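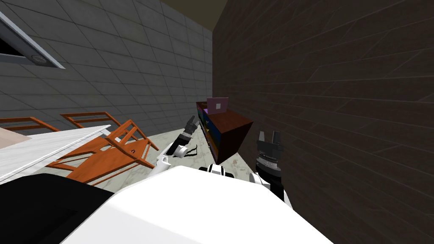
Posted by Yanti Hidayat, Saragih Robotics Practice Group | May 2018

Call for participants -- house rules for two-armed robots

We need people to help us test a draft code of practice for robots working in furnished rooms. You'll go through simulated rooms like this one, cabinet, books, laptop, chairs and all, and mark where you think the draft rules are too loose, too strict or just plain daft.

Things we want argued over:

How near a wall can an open gripper be? Draft says 595 mm at full speed. Some of us think thats too much for a small room.

Laptops and other breakables on top of furniture -- stop, slow down, or carry on?

Chairs. Rule 7 treats every chair as if someone could be sitting in it. Keep or drop?

Who: safety reps, fitters, care staff, anyone who has worked near a moving arm. No coding. Must be over 18 and able to read the draft beforehand (long, sorry).

When: September, two half days, at the Grondholm building. Remote is fine for the second.

Pay: £595 for both, travel on top. Paid after teh second session.

To apply, short note to Iason Papadakis at the Grondholm office. Say what work you do and any rule you'd bin. No CVs please.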